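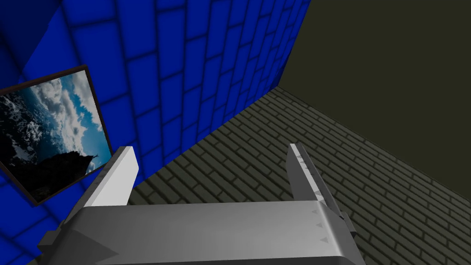
Reto Ammann wrote in to say that the Skivano stays up as long as you don't breathe near it, and that he has learned to live with that. I wish I had read his note before I paid for mine.

The Skivano is a picture hanging kit. You get a plastic level with a sliding guide, a strip of adhesive hooks, a bag of brass pins and a small hammer that would lose a fight with a walnut. The box says it will hang any picture, on any wall, in 2 minutes. I have rented long enough to have doubts about all three parts of that.

I started with smooth drywall in the hallway, the easy one. The guide is a decent idea. You hook the frame's wire over it, slide it to where you want the top edge, and press, and a small point marks the spot. It worked the first time. The second time the point skidded and left a gray scratch I still have to paint over. The level is fine, though my phone does the same job and cost me nothing extra.

Then the textured wall. "Any wall" should mean something, and a lot of us have stucco or that bumpy stuff builders spray on to hide bad taping. The adhesive hooks barely touch it. Only the high spots make contact, so you are trusting the weight of a glass-fronted frame to a few dots of glue. Mine let go at 4 in the morning – a cheap print, luckily, and the glass held. The instructions do mention rough surfaces, in gray type on the last fold, where they suggest you "prepare the area." They don't say how.
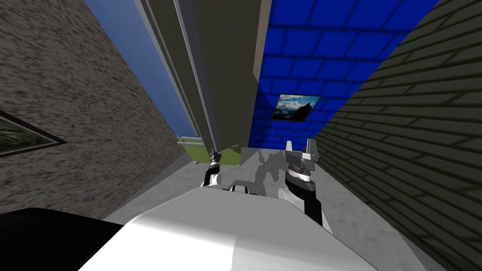 The pins did better. Tapped in at an angle, a pair of them has held a medium frame since March. But pins are pins. You can buy a whole box for the price of a coffee, and you probably own a hammer already, one with a real head on it.

I also tried the Valtance hooks, at Loredana Grasso's suggestion. They come with no level and no guide, just hooks and longer nails, and the card admits that the stick-on version is for smooth paint only. I trust that card more than anything printed on the Skivano box. The nails left a bigger hole, and if your landlord is fussy that may settle it.

There is a claim on the Skivano site of 2000 happy homes. I would like to know when they were asked. Mine was happy too, for an evening.

Buy it if you have smooth walls, light frames and no tools at all, and can find it marked down. At full price I'd skip it.

Related reviews
Clernley folding step stool: still wobbles
Howlader stud finder, second try
Curtain rods that need no drilling, compared

We use cookies to remember your settings. Accept | Manage choices

Contact | Copyright Shoshana Ridgeway | Back to top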